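3.2 Storage habits in shared kitchens

The survey covered 86 households in Gultthorpe, each of which kept a written record of its cups, plates and cooking pots for six weeks. Participants noted where each item was put after washing and whether it had been moved by the next meal. In all, 437 items were entered in the records.

Cups were moved more often than any other item. In homes with closed cabinets, they tended to stay on the counter between uses - a pattern also reported in the earlier Zolmont study. Homes with an open stand or a row of hooks showed less of this, although the effect was weaker where several adults shared the kitchen. Two households stopped keeping records before the end of the period and were left out of the comparison by storage type.

Storage was coded as closed, open shelf or hanging. A cup resting on its rim beside a stand was coded as "counter," even when other cups were hanging on that stand (Figure 6).
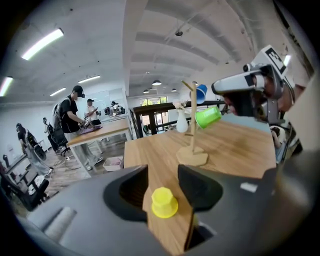
Figure 6. Blue and green cups on a wooden mug tree, with a yellow cup upside down on the table.

Items that could not be placed in one of these groups were coded by a second reader. The remaining differences were settled using the Jurnum guidelines before the analysis in Section 3.3.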